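The Long Fold
Textiles at home, by Kerstin Rathjen

Folding is the last stage of the wash and the one with the least written about it. Detergent makers publish dosing tables and machine makers publish spin speeds. The garment then leaves the drum, and the instructions stop.

Hartmut Hinrichs spent 19 years in the finishing room at Thiele, a contract laundry in Bralilcombe, before he began teaching short courses on linen care. His method starts with the surface. A bare tabletop lets cotton slide, and a garment that slides cannot be tensioned. He spreads a plain sheet first, in a color that contrasts with most clothing, and leaves it untucked.

The sheet need not be smooth. Small ripples add friction. Deep creases are a different matter, as they transfer to light knits under the weight of a stack.

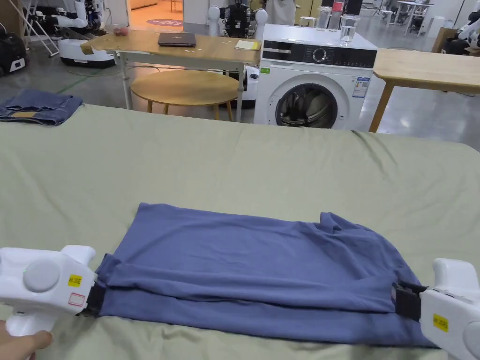

Soft cotton with long sleeves is the usual problem. The sleeves carry nearly as much fabric as the front panel, and if they are laid in at an angle they form a ridge that shows on the outside. Hinrichs brings each sleeve straight down along the side seam, then folds the body lengthwise. The result is a long rectangle two or more layers thick.

Tension comes next. The rectangle is held at both short ends and drawn out until the lower layer lies flat. The upper layer usually lags behind and bunches toward one end. Pulling harder makes this worse, because the lower layer takes the load and the upper one stays where it is. The correction is to release one end, move the top layer outward by hand, and take hold of both layers again.

Only then is the rectangle folded across its width. Thirds suit a drawer, and halves suit a shelf. On a shirt weighing 284 grams, Hinrichs allows one lengthwise fold and two crosswise. More folds give a smaller package with a rounded spine, and it will not stack.

Denim behaves differently. It holds a fold under its own weight and needs little tension. Jeans are laid leg on leg with the seams aligned, and the seat is turned in so that the edge runs straight from waistband to hem. A leather patch should face outward, where it cannot mark a paler fabric. Folded jeans can wait at the edge of the sheet while lighter items are done in the middle.

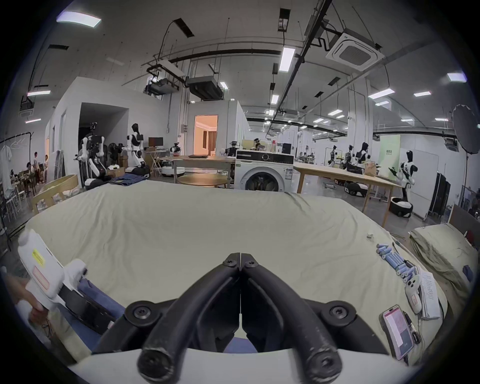

A bed serves as well as a table if the mattress is firm. The height is the drawback. Most beds put the work well below the elbow, and the back tires before the basket is empty. Hinrichs limits a session at bed height to 11 garments and moves the rest to a table.

Small items should be kept to one side of the sheet, away from the folding area. A pen under a cotton layer leaves a dent at best.

Storage follows weight. Denim goes at the bottom, woven shirts above it, knits on top. The Rirula shelf divider and the shallower Lelon tray both take a stack of 8 shirts, though the Lelon is better suited to narrow folds. Stacks should be turned once a month so that the same garment does not stay at the bottom.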